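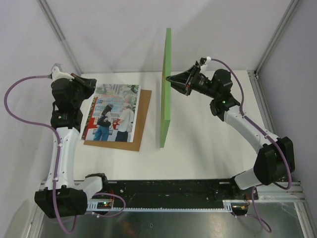
O que faz a Flastport?

A Flastport recebe fotografias impressas, separa-as por formato e estado de conservação, monta em suporte rígido as que se destinam a exposição e devolve o conjunto embalado e inventariado.

Quem somos

A Flastport foi constituída em 7 de março de 2019 por Edeltraud Wiegand e Monique Courtois, ambas com percurso em arquivo fotográfico. A empresa ocupa uma sala de trabalho e um depósito no mesmo piso. Os clientes são arquivos municipais, escolas, editoras e particulares com espólios de família. Não fazemos revelação, ampliação nem retoque digital.

Âmbito dos serviços

Triagem e inventário. Cada prova recebe um número a lápis macio no verso, junto à margem inferior. O inventário regista formato, tipo de papel, legendas existentes, vincos, rasgões e perdas de emulsão. As legendas manuscritas são transcritas tal como estão, erros incluídos.

Montagem. Cartão isento de ácido, com cantoneiras de poliéster ou charneiras de papel japonês. A colagem integral só é feita em reproduções recentes e mediante pedido escrito. As provas com mais de 40 cm no lado maior seguem para montagem em mesa dupla, o que acrescenta dois dias úteis ao prazo.

Acondicionamento. Bolsas individuais de poliéster ou envelopes de quatro abas, em caixas com o máximo de 80 provas. As caixas são etiquetadas na face menor e no tampo.

Superfícies de trabalho

A triagem faz-se sobre tampo branco, liso e sem toalha. O contraste facilita a leitura das margens e a deteção de fragmentos soltos. Cada prova é pousada com a imagem para cima e deslocada pelos bordos. Bebidas, canetas de tinta e fita adesiva comum ficam fora da sala.

Volume de trabalho

O maior lote tratado até à data foi o espólio Rantala, com 1.621 provas, na maioria em gelatina e prata. Seguiu-se o fundo escolar de Jirnmont, com 1.411, entregue em janeiro com atraso de uma semana por falta de caixas de formato alongado. Desde então mantemos reserva deste formato em depósito.

Equipa

Edeltraud Wiegand: direção técnica, avaliação de estado e orçamentos.
Monique Courtois: montagem e escolha de materiais.
Ghazala Warraich: inventário e transcrição de legendas.
Nele Fuchs: acondicionamento, expedição e depósito.
Lumturie Spahić: contacto com clientes e contratos.

Entregas e levantamentos

As provas devem chegar em caixa rígida, sem elásticos nem clipes. Álbuns são aceites inteiros; a desmontagem requer autorização assinada, folha a folha se o cliente assim o preferir. No ato da entrega é emitida uma guia com o número de unidades e as observações visíveis à receção. O levantamento faz-se na nossa morada ou no balcão de Florham, mediante apresentação da mesma guia. Lotes não levantados no prazo indicado no contrato passam para o depósito, com custo diário conforme a tabela em vigor.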